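16 Sep 2021

Up before the alarm again. Coffee, toast, then the long call with the moving company. They want the final list by tomorrow and I still don't have the hall closet on it. The woman on the phone said they charge by the cubic foot past 400, and that I should guess high. I said I would guess whatever it is.

Mom's house is further along than I thought it would be by now. The upstairs is done except for the sewing room. The downstairs is worse, mostly because she kept every box anything ever came in, folded flat or not, in case it had to go back to the store. I don't think she returned one thing in her life. I used a lot of them for the books. Books are the thing people get wrong. You fill a big box because it's there and then you can't lift it. I've gone to small boxes for the hardbacks and paperbacks on top.

Shiuli Khan came over at ten with her truck and took the two bookcases and the blue chair. She wouldn't take money for gas. She also took the African violets, all of them, and I was glad because I would have killed them by November. We ate sandwiches on the back steps. She asked if I was sleeping and I said mostly.

In the afternoon I went through the kitchen drawers. Four can openers, three of them broken. A tin of buttons. The instruction book for a Dustance vacuum she got rid of when I was in high school. A stack of recipe cards in Grandma's writing, which I put in my purse so they couldn't get mixed in with anything else. The good knives are going to my brother. He asked for them back in the spring, and I'd rather they got used.

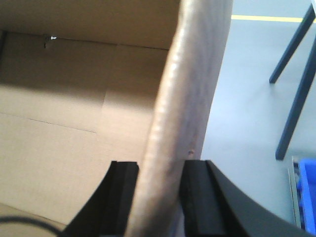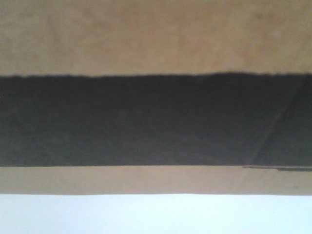
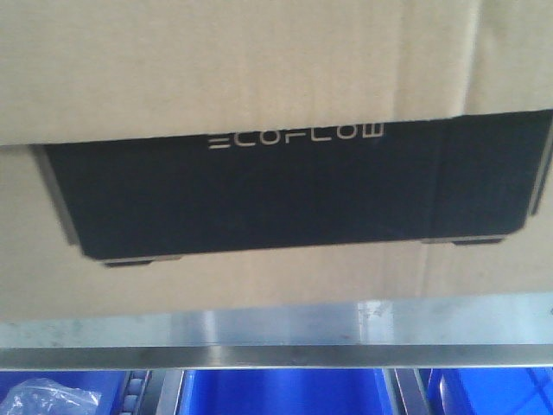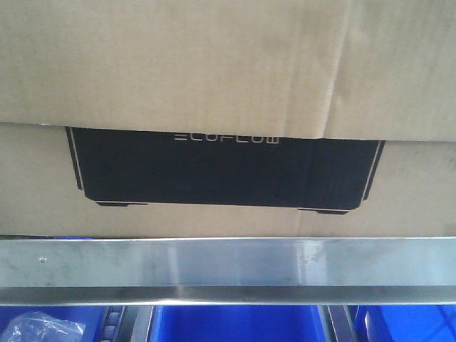

Cardboard, and more cardboard.

The letters took the longest. I wasn't going to read them today, and then I read them for two hours sitting on the floor of the sewing room with my back against the radiator. Most are from Aunt Zoi, before she was Zoi Economou to anybody and still signed with just a Z. She wrote Mom every week the year she worked at the Andard office, and she complained about the same supervisor in nearly all of them. There is one from my father that I put back in its envelope after the first line. It can wait. I tied them up in the order I found them and wrote LETTERS DO NOT MOVE on the lid, meaning I'll take them myself in the car.

I called Zoi after supper to tell her. She didn't remember writing so many. She remembered the supervisor fine. She wanted to know if the green scarf had turned up, and it hasn't, though I've been through both cedar chests. She thinks it may have gone to the church sale the year of the flood. I said I'd check the coat pockets. She also said to keep the button tin, so I took it back out of the donation pile.

Other things. The real estate man moved the walk-through to 8 in the morning, which is early for him. The crack over the front window needs to be patched before then, and I bought a tub of filler but no putty knife. The basement light is out again. I found the deed in the piano bench under the hymnals, along with 204 dollars in an envelope marked "roof." I don't know which roof. I wrote it down in the notebook with everything else and will split it with my brother.

Water bill paid. Still have to cancel the paper and return the library book that was on her nightstand. She was past the middle of it. I left the bookmark in and then thought about that for a while, and then took it out, since it's hers and not the library's. It's a strip of plaid ribbon, nothing special.

Rain started after dark. I went around and checked the windows the way she used to, back bedroom first. The one over the tub still sticks. My shoulder hurts from the stairs and I took two aspirin. The bed is the last thing going, so I have that at least, and the lamp and the radio. Sima next door left a casserole on the porch with foil over it and a note saying to keep the dish. I ate some standing up at the counter and put the rest in the refrigerator for lunch.

Tomorrow the hall closet, the linens, and a putty knife.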